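# Skollow two-arm table set: README

August · posted by the Skollow build page · 3 min read

Skollow is a two-arm tabletop rig built in a shared workshop at Flamness. This file covers the recordings made on it for the table-clearing task, how they are stored, and what to watch for if you train on them.

The arms are bolted to black base plates on rails either side of a wooden table. Both are driven by hand through a pair of leader arms we call Halim. The logging software is Dureck, which is kept in its own repository and has its own README. You don't need Dureck to read the files, only to make new ones.

## The task

Put the cup on the tray. Either arm may do it. The plate, the fork and the spoon stay on the table in this version and are there as clutter, along with a book and a couple of potted plants at the side.
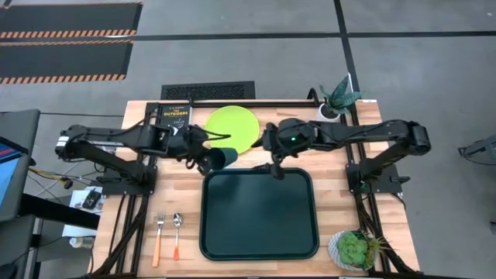 Each run is capped at 90 seconds. If the cup hasn't been set down and let go by then, the run is marked `timeout` and kept. Dropped cups are marked `drop` and kept as well. We only delete runs where a camera lost its feed.

The starting layout is changed by hand between runs. There is no script for this, so some layouts come up more often than others. Don't treat the set as evenly spread over the table.

## What is in a run

- `overview.mp4`: fixed camera, whole table, 30 frames per second
- `wrist_l.mp4` and `wrist_r.mp4`: gripper cameras, same rate
- `joints.csv`: joint positions and gripper opening for both arms
- `notes.txt`: outcome, plus anything odd

Each arm has 7 columns in `joints.csv`, with the gripper last. Angles are in radians. Gripper opening goes from 0 (shut) to 1 (fully open). All times are in seconds from the start of the run.

## Known problems

- The cup and the tray are nearly the same colour. Colour thresholding will not separate them, and a depth camera would help. From the wrist view the best cues are the dark inside of the cup, its thick lip and the ribs low on its side.
- The gripper fingers cover part of the cup in close views. Anything that needs the whole outline should use the overview file too.
- Metal on the cutlery throws bright highlights. Exposure was locked, but these spots can still clip.
- The right wrist video lags the joint log by 20 milliseconds in the early runs. Use the offset in `notes.txt` where there is one. 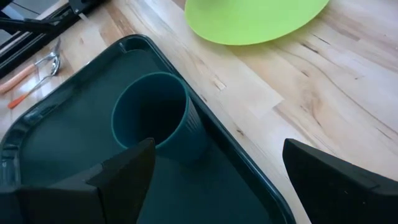 ## Building your own

Drawings for the base plates and finger tips are in `parts/`. The tips are printed flat, with the pointed end away from the seam. Check the base bolts before each session, as ours worked loose twice and the calibration went with them.

Run `check_zero.py` before recording anything. If it reports an error on either arm, go back to the rest pose and calibrate again.

## Licence

Free to use and change for any purpose, with credit to the Skollow build page. The drawings are under the same terms.

Contact: open an issue in this repository | © Skollow build page | Back to top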